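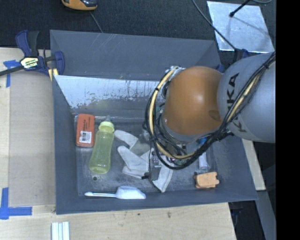 Home | Diary | Garden | Letters | About me

Posted in: Everyday notes
04/03/2019 - by the owner of this diary

I woke up before the alarm and wrote down the numbers again. The room in Stover costs 514 a month, and the deposit is 200 more than I have in the bank today. If I don't buy the new coat, and if I eat at home until July, I can manage it. I made the same calculation last night and got the same result, so I should stop making it.

The room is small, but it has a window to the east, and the kitchen is shared with only one person. I went to see it after work. The landlady asked me if I cook with much garlic. I said yes, because I did not want to begin with a lie. She laughed and said the last tenant fried fish every evening.

On the way back I missed the bus and walked 60 minutes along the river road. My shoes are not good for this. Still, it was a pleasant walk, with the first frogs making noise in the ditch, and I practiced my phone sentences aloud. I always say "I am calling for the advertisement" and I think it must be "about the advertisement". I will look at my grammar book tomorrow.

My mother called when I was already in bed. She wants to know if the Flidora seeds arrived. They did, two packets, one of them a little torn. I told her I have no garden in Stover, only a windowsill, and she said beans don't care where they live. Then she talked about the roof for a long time - the man wants 100 just to come and look at it.

I did not tell her about the deposit. She would send me money, and she needs it for the roof.

Tomorrow: call the landlady before noon, wash the blue shirt, return the library book.

Older entries | Newer entries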